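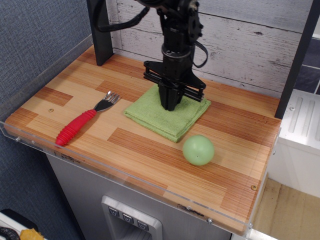 Chapter 3
Cloths, Folds and Other Household Beliefs

Most advice about cleaning cloths comes from people who sell cleaning cloths. Fold the microfiber in quarters, the packet says, and you get eight clean faces to wipe with. Perhaps. The arithmetic is sound, but it assumes a person who stops to refold at the right moment, and our survey of 335 households in Skiddale found few who did. Of these, 27 kept a folding routine for a full month.

The claims about tabletops deserve the same doubt. A wood surface made of many small strips is said to need special care at the joints - by whom, and on what evidence, is seldom stated. The Phelan guide repeats the rule without a source.

This chapter asks what a folded cloth does on a wood table that a crumpled one does not. Section 3.1 covers folding and pressure. Section 3.2 looks at crumbs, forks left lying about and other things people wipe around. Before reading on, write down how you wipe your own table, and why you think it works.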